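Gallery: Table Work at the Stumudville Office

Posted June 29, 2023

The Momemdale newsletter has run a lot of drawings of what our building will look like once the Tenimance program is finished. The drawings are very clean. I wanted a page with the work as it is done now, by people, with their hands around the grips, and I wanted to write the captions myself.

Clearing practice, round after round. Cup, bottle, crumpled package, whatever else is on the table. 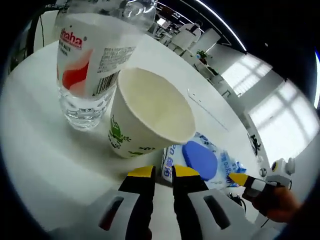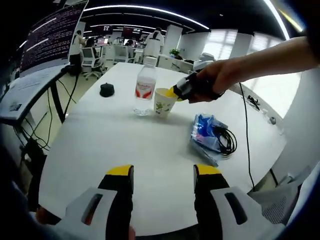 The hand grippers

Both pictures have a person's hand on the tool. I bring it up because the April announcement used the word "automated" nine times and the word "person" once, in the line about who to contact with concerns. The grippers have two fingers with yellow tips, and they go where somebody's wrist takes them. You squeeze, you lift, you put the cup down, you start over. The recordings go to Wan, the software side of the program, and Wan is supposed to learn from them how to tidy a table.

Maybe it will. I have been told so at two briefings, and I'm still waiting to see a cup moved without one of us attached to it.

What the job was before

Most of us on the table crew came from office support. We set up meeting rooms, restocked the kitchen, cleared up after lunches, fixed the printer when it jammed and found the missing mouse. It was ordinary work and it moved you around the building. You knew who was out sick and which room had the bad projector.

Now a shift is a table. The target is 429 good takes per crew per week, and a take where you drop something or stop to scratch your nose doesn't go in the total. We have hit 409 on our best week. The shortfall goes on a slide. The slide doesn't say that the list of objects changed twice that week, or that soft packaging takes longer to get hold of than anything with a rim.

What it does to your hands

The first day is kind of fun. By the second week you notice your thumb. Breaks are 20 minutes, and they were longer when the program started. The company's position is that the grippers are light, and they are light, the way a stapler is light if you're not the one stapling all afternoon. We asked for a wrist assessment in April and got a stretching poster.

To be fair about it, some people on the crew like the work better than kitchen duty. It's quiet, you sit or stand as you please, and no one yells about coffee. The crew is split and I won't write as if it isn't.

What we were promised

The wording was that Tenimance would "free up support staff for higher-value tasks." I asked for a list of the tasks. What I got was a diagram with an arrow on it. So far the tasks have been more takes, plus labeling the takes, plus sitting in while a take gets reviewed and hearing that your approach angle is inconsistent.

Meanwhile the meeting rooms still need setting up. That work went to whoever happens to be nearest, usually the newest person on the floor, and it isn't in anyone's job description. If you've walked into a room lately and found yesterday's cups in it, you have seen a result of the automation program.

What would change my mind

A written answer on what happens to the crew when Wan has enough recordings. A number for "enough" would help too, since it has moved every time I've asked. Also a say in the weekly target from somebody who has held a gripper for a full shift. I don't think any of this is exotic. The vendor got a contract with dates in it.

I'm not against the machine. If it wants to wipe down the kitchen at six in the evening it can have my apron. My trouble is with a plan where we teach it the job, lose the parts of the job we were good at, and find out about the rest in a newsletter.

More to come

I'd like to add the labeling desks and the kitchen to this gallery. If you work in either place and have pictures you're okay with sharing, leave them in the Stumudville support folder. Please ask anyone whose face is showing first. Captions can be unsigned.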